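Thread on surfaces. I restore and maintain stone and glass tops for a living, and most of the calls I get in the weeks after the February holidays are about the same thing: rings, scratches and dull patches on furniture that spent a month holding snacks.

Kevov is a two-room job I quoted for last week. Marble floor, marble table, a cabinet with a glass cover, a low black bench. Four finishes within a few steps of each other, and the owners had one spray bottle for all of them. That is the usual situation.

The bottle was a vinegar mix. Fine on the glass. On polished marble it etches. The acid reacts with the calcite and takes the gloss off in the shape of the puddle. It isn't a stain and it won't wash out.

Test for the difference: look across the top at a low angle with a lamp behind it. A stain changes the color and leaves the shine alone. An etch kills the shine and may hardly change the color.

Light etching can be polished out with a marble powder. I use Pristar, on a damp felt pad, small circles, a patch the size of a saucer at a time. Rinse, dry, look again with the lamp.

Deeper marks need diamond pads. My sequence is 600, 900, 3,000, wet, then powder. Do not skip from the first to the last. The coarse scratches stay in and you see them the next sunny morning.

Glass covers are easier but they hide things. Grit gets under the edge and scratches the wood whenever the sheet shifts. Lift it twice a year with two people, wipe both faces, let the wood air out, put it back on clear bumpers. Eight bumpers will do a cabinet-sized sheet.

Tea is a slow problem. Under an unglazed foot a drip will sit for hours. On glass it wipes off. On unsealed marble it can go in. Keep the pot on the glass side of the room and the argument is over.

Snack jars: wipe the bases before they go back down. Oil and sugar creep down the outside and collect dust, and on a black finish you get a gray circle. Dish soap, well diluted, then plain water, then a dry cloth.

Paper stacks are underrated as a hazard. Left on stone after damp mopping, they wick moisture and can leave a rectangle. Red envelopes and printed boxes are worse - some red dyes bleed with very little water. Lift them off before you clean anything.

Veins are not cracks, mostly. Drag a fingernail across. If it catches, it may be an open fissure and wants resin. If it glides, it is mineral and should be left alone. Grgić resin is what I keep in the van, water-clear, slow cure.

Glass-topped cabinet and black bench first, then the marble table near the TV.

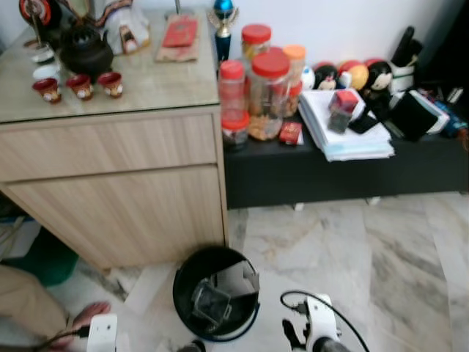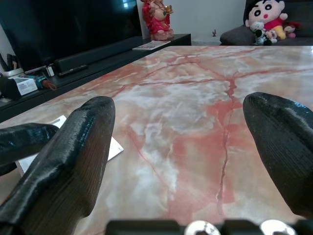

Does a polished marble table need sealing every year?

Only when water stops beading on it. Put a spoonful on a clean area and wait ten minutes. If the stone darkens under it, let it dry for a day and seal it. I use Romow, one thin coat, buffed off before it hazes.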